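What is a digital wallet?
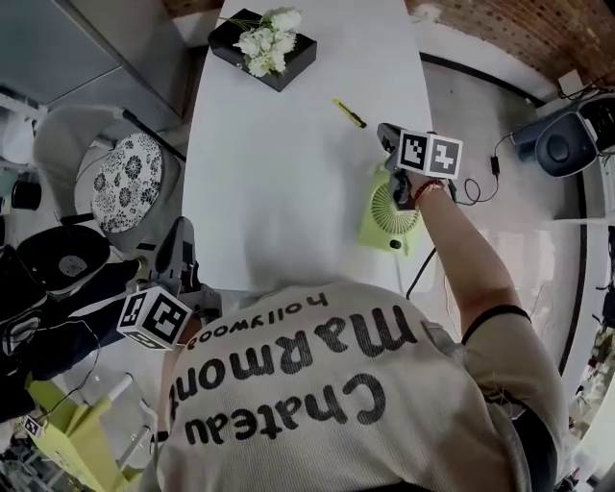

Digital coins have no metal or paper in them. Each coin is an entry in a long shared list, and the list is copied onto many computers. A wallet is a program that lets you add new lines to that list.

A wallet does not hold coins. It holds keys. A key is a very long number, and there are two kinds.

The public key
This works like the address of a house. Anyone may know it. People use it to send coins to you.

The private key
This works like the key to the front door. Only the owner should have it. The wallet uses it to sign each payment, and the other computers check the signature before they accept the new line.

How a payment is made
Suppose a shop in Damton sells a comic for 3 coins. The buyer's wallet writes a short message: "Move 3 coins from this address to the shop's address." It signs the message with the private key and sends it out. On a small network called Goltau, 683 computers check the message. They look at two things - whether the signature is right, and whether the buyer has enough coins. If the buyer has 9 coins, 6 are left after the payment. Goltau adds a new page to its list every 15 minutes, so the shop may have to wait.

What if the key is lost?
A bank can give a customer a new card. With this kind of wallet there is no bank, so a lost private key cannot be replaced. The coins stay on the list but cannot be moved. Many owners write down a set of backup words and keep the paper in a safe place. Anyone who reads those words can take the coins.

Words to know
Network - a group of computers that talk to each other.
Signature - a number that shows the right private key was used.
Backup - a spare copy.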